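4.2 How delegations prepare for the ratification stage

It is tempting, when one studies international agreements, to treat the signing as the interesting part and everything after it as paperwork. We began this project with more or less that view, and we are glad to say that our interviews cured us of it fairly quickly. The people who carry a text home and try to get it through a legislature have a great deal to say, and they said it to us with patience and good humor, often well past the hour we had asked for.

The agreement we followed, known to everyone who worked on it as the Nistwood Protocol, deals with the shared use of river crossings and the inspection of goods that pass over them. It was open for signature for a long time before anyone paid it much attention. Our material consists of 27 interviews and 214 pages of meeting notes, which Florence Gauthier read in full and coded by hand before any of the rest of us were allowed to form an opinion (a rule she insisted on, and we have come to think she was right).

What stands out first is how much depends on the small office that receives the signed text. In Firgate, the legal unit had a translator on staff who had sat in on the talks, and she was able to tell lawmakers why a clause read the way it did. In Ploster there was no such person. The text arrived with a cover letter, it was assigned to a desk that also handled fishing permits, and it stayed there until a member of the legislature asked after it in June. Neither government was opposed to the Protocol – both had spoken warmly of it in public – and yet their paths to ratification looked nothing alike.

We also found that reservations, which the literature tends to read as signs of reluctance, were sometimes quite the opposite. One official told us that a reservation on the inspection schedule was "the only way to get the thing out of the drawer." Her colleagues had worried over the cost of hiring inspectors, and once the schedule was loosened for the first few years, the worry went away and the vote went through with little debate. Of the 10 reservations in our material, 6 were described to us in much these terms. We would not want to lean too hard on that, as people do tend to remember their own compromises kindly, but it deserves a closer look than it has had.
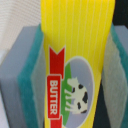
Figure 3. Butter carton with a yellow, pale-striped face and a red ribbon banner.

The inspection clause was also where the smaller parties felt they had the most to gain. Åberg, whose crossing carries a good deal of food traffic, asked for a common form that drivers could fill out once and show on either bank. The larger parties agreed to it late in the talks, and several people we spoke with recalled being surprised at how much it mattered afterward. When the ratification bill was read in Åberg, members hardly mentioned the dispute panel or the funding rules, and spoke almost entirely about the form. We return to the wording of that form, and to the two drafts that came before it, in Section 4.3.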